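Rules for Robot Arms
A reader for ages 9 to 12
By Mercy Makori
Friday, November 6, 2020

A robot arm is a machine with joints. Each joint has a motor. At the end of the arm is a gripper, the part that picks things up. An arm does what its program and its operator tell it to do. It has no sense of danger, so people write rules for working with it.

Some rules are standards. A standard is a document that many people have agreed on. It says how a thing should be built, tested, or used. Other rules are called good practice. Good practice is written by the people in one workshop or one school, and it covers the small matters that a standard leaves out.

The rules on this page are the ones used in the Usel robot room in Tanport. They apply to small arms on tables. Large factory arms have stricter rules and are often kept behind fences.

Rule 1. Clear the table.

Before the arms are switched on, the operator takes away everything that is not part of the task. Pencils, cups, phones, and spare screws go on the shelf. The objects that are left are called the task objects. They are written on the task sheet by name. For a simple pick-up task, the sheet may say only "corn" and "plate."

The operator also looks for small bits on the surface. A crumb does not hurt an arm, but it can end up under an object and make it sit crooked. If a bit is found while the arms are on, it stays where it is until the arms are stopped. Hands do not go in to fetch it.

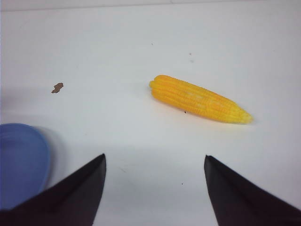

Why do robots need to be stopped before a person reaches in?
A robot arm may start moving again without any warning, and many arms cannot tell a hand from any other object. Stopping the arm first removes that risk.

Rule 2. Know the work area.

The work area is all the space the arm can reach. It is bigger than it looks. An arm that is folded up can stretch out to its full length, and the elbow can swing sideways while the gripper stays in one place. To find the work area, the operator measures from the base to the fingertips with the arm straight. A line of tape is then put on the floor outside that distance. Visitors stand behind the tape.

When two arms share a table, their work areas overlap. The part in the middle that both can reach is called the shared zone. Only one arm should enter the shared zone at a time, unless the task sheet says that both are needed. If both are needed, they move at the slow setting.

Cables count as part of the arm. A hanging cable moves when the arm moves. It can catch on a corner or drag an object off the table. Cables are checked by eye before each session, from the plug to the gripper. 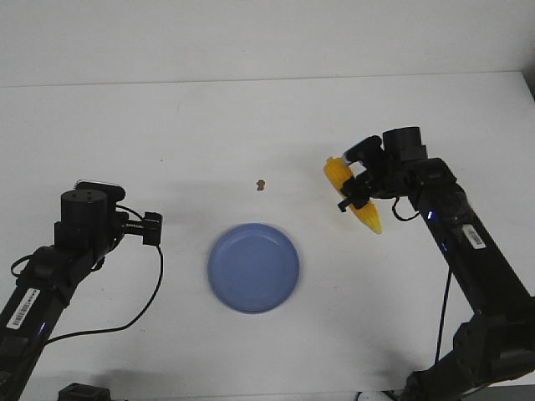

Two arms at one table. The right gripper holds the toy corn, and the left gripper is open.

Rule 3. Use safe objects first.

New programs are tried with light objects that have no sharp edges. Toy food is a common choice. It comes in many shapes, and it makes no mess if it is dropped. Glass, knives, and liquids are not used in a first test. Batteries are not used in any test at Usel.

The object should also be a good size for the gripper. If it is wider than the gripper can open, the fingers will push it away. If it is very thin, the fingers may close on nothing and press against each other.

Rule 4. Treat the fingers as a pinch point.

A pinch point is a place where two parts come together and could squeeze something. The gap between gripper fingers is a pinch point whether it is wide or narrow. A narrow gap can open and then close again. Nobody puts a finger, a sleeve, or a strand of hair near it. Long hair is tied back. Loose sleeves are rolled up, and bracelets come off.

The force of the gripper has a setting from 1 to 5. Work starts on setting 2. The operator goes higher only when an object slips, and goes up one step at a time. The setting is written down after each change.

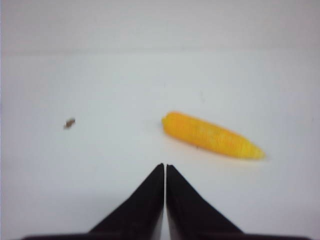 Gripper fingers nearly closed. The gap between them is a pinch point.

Rule 5. Keep one person on the stop button.

The stop button is large and red. Pressing it cuts the power to the motors. An arm without power may sag or drop what it is holding, so the space under it must be kept clear as well.

One person has the job of watching the arms and keeping a hand near the button. That person does not type, take notes, or talk to visitors. At Usel the job changes hands every 28 minutes, as watching is tiring work and tired people react slowly. Anyone in the room may call "stop." The person at the button presses first and asks questions later.

After a stop, the arms are not started again until the operator has said what went wrong and the watcher has agreed that it is fixed.

Rule 6. Write it down.

Every session goes in the log. The log lists the date, the names of the operator and the watcher, the task objects, the force setting, and every stop. Usel has kept its log since March, and the last entry is number 2874. When the same fault shows up again and again, the log is where people find it.
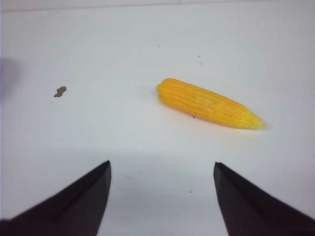
Fingers spread wide, with the toy corn lying on the table beyond them.

Words to know

Gripper: the part of the arm that holds objects.
Operator: the person who controls the arm.
Pinch point: a place where moving parts could squeeze something.
Shared zone: the space that two arms can both reach.
Standard: a written set of rules that many people have agreed to follow.
Task sheet: the page that lists the objects and the steps for one job.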